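Tue 24 December

Day two of packing up the Plultcombe place. I have a kettle, a marker pen and a firm belief that I don't own much. The belief won't last.

Removal people come on the 2nd. Illwood, they're called, and their booking form asked me to estimate the number of boxes. I put 16. There was a drop-down that went up to 100 and I remember feeling rather smug about it.

Kitchen alone has used nine. One of those is entirely lids. I don't have the things the lids belong to, but I have moved the lids twice before and they've earned their seat in the van.

Boxes are from Rivaris, who sell them flat in bundles with instructions printed on the bottom flap, so you can only read them once you've built the box wrong.

The tape is Latuheru, which has a very good reputation for sticking. It sticks to itself, to my jumper, to the cat's bed and to the other tape. Cardboard it regards as a matter for negotiation.

Colour coding update: red dot is kitchen, blue dot is bedroom, green dot is "cupboard under the stairs". I ran out of green dots before I reached the back of the cupboard under the stairs, so the rest of it is now officially bedroom.

Someone on here advised starting with the room you use least. That's the spare room, and I use it least for a reason. Opened the door yesterday, said hello, moved one bag from left to right, had lunch.

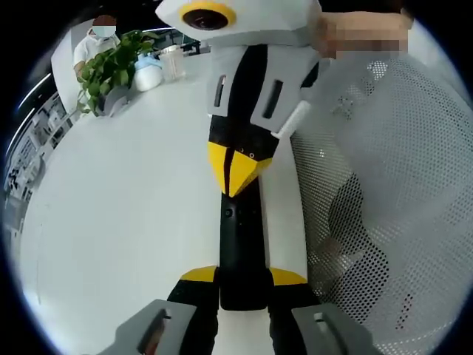
Anyway, I went back in after lunch with the radio on – two hours, proper effort, carols throughout – and filled four boxes. They're labelled Misc, Misc 2, Cables and Misc (heavy).

Cables deserves a word. I have chargers in there for phones I gave away in the last decade. I held each one up and thought, well, you never know, and in it went. A better person would have driven them to the tip, but the tip shuts at noon today and I was still looking for my shoes.

(Shoes were in Bedroom, blue dot. Taped.)

Found the good scissors. They were in the first box I sealed, which I worked out after cutting the last three lengths of tape with a bread knife. The bread knife is now also sticky.

Books next. Everyone says small boxes for books, and I said yes, yes, and then filled a large one to the brim. It lives in the hallway now. I've put a lamp on it.

Also unearthed a casserole dish I borrowed in May and was told there was no hurry to return. It's clean. It has its own box, marked FRAGILE on all sides, and it'll be going back with a tin of biscuits and my apologies.

Box total as of teatime: 32. I've emailed Illwood to amend the form and got an auto-reply wishing me a peaceful Christmas.

Mugs are all packed, by the way. Having my tea out of a measuring jug. It holds a lot more tea, so I may keep this up.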